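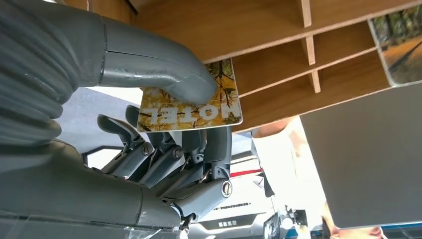

# About Estitz

Estitz runs small-group walking and paddling holidays on the coast and inland lakes of British Columbia. We are a licensed travel company with an office, a gear store and two vans, and we have been taking bookings under this name for 12 years.

We started with one trip, a five-day paddle on sheltered water with camping at night. It still runs, on much the same route. The rest of the program was added a bit at a time, mostly when past guests asked for something longer, shorter or with a proper bed.

## What we run

There are 31 departures on the current calendar, from May until the leaves are down. They fall under three names:

- **Skumden** – sea kayak trips of four to seven days. Camping throughout, meals cooked by the guides. No experience needed for the four-day version.
- **Rezende** – walking holidays based in hotels and inns, with your bags moved for you between stops. Daily distances are listed on each trip page.
- **Ineto** – canoe weekends on the lakes, open to families with children aged eight and up.

Groups are kept to 12 guests. On the kayak trips there is one guide for every four boats, and on the walks there are always two guides, one at the front and one at the back. If a departure has fewer than five bookings a month out, we will call you and offer another date or your money back.

## Our guides

Guides are employed by us for the season and paid for training days. All hold current wilderness first aid, and the kayak guides are certified for the waters they work in. Most have other jobs in the winter, in ski patrol, teaching or boat repair, and come back to us in spring.

## Where you stay

On Rezende trips we use independent places with 69 rooms or fewer. Rooms are twin or double, with a private bathroom. Single rooms can be arranged for a supplement, but they go early, so tell us when you book. Breakfast is always included. Dinner is included except on the free evening in the middle of the trip.

## Booking and deposits

A deposit of $500 per person holds your place on any trip longer than a weekend. The balance is due 60 days before you leave. Ineto weekends are paid in full at booking.

You can book through the website or by phone. The office is open on weekdays, and in the summer someone also answers the phone on weekend mornings – leave a message if the line is busy.

*Page updated May 9, 2018*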